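Buy the second arm last

I've sat through enough budget meetings at Fulbridge to know how the robot conversation goes. Someone shows a video, everyone gets excited (me too!), and by lunch we're arguing over which arm to order. Then the quote from Jollell lands and the grippers, cables, mounts and spare parts are all on page three, where I swear they hope you've stopped reading.

My colleague Fadwa Kettani wants two arms per station, full stop. For furniture work I see her point. Try holding a tray frame steady and dealing with a leg using one hand.

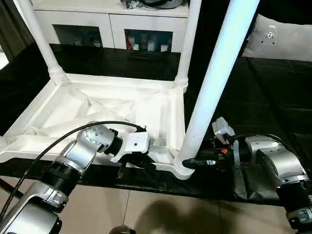

Should a small shop budget for two arms from day one?

Budget for them, but hold the order on the second until the first has earned its floor space. Get the table, wiring and mounts sized for a pair, though, or you'll pay for all of that twice.

We ignored that advice in October and it still stings. The bench we bought was 70 inches long, and the layout we ended up wanting needed 90. Guess who signed for the bench!

My other gripe is that people plan around the arm and forget the part. White plastic stools and stands look like easy work until you price the time it takes to teach a grip on a thin rim, and then a different grip on a round leg. I'd put some 500 hours into the plan for that before I spent a dime on a nicer arm. Sanaa Ouazzani kept a log for our Foltum line and hers came to 424, so I feel pretty good about my guess.

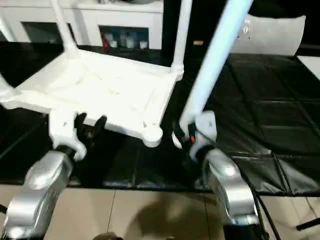 Page last changed: July 2019

Fadwa read a draft of this and says I'm being cheap. Maybe so. I'd still like to see the hours in the same spreadsheet as the hardware, on the same page, before anybody asks me to approve another quote.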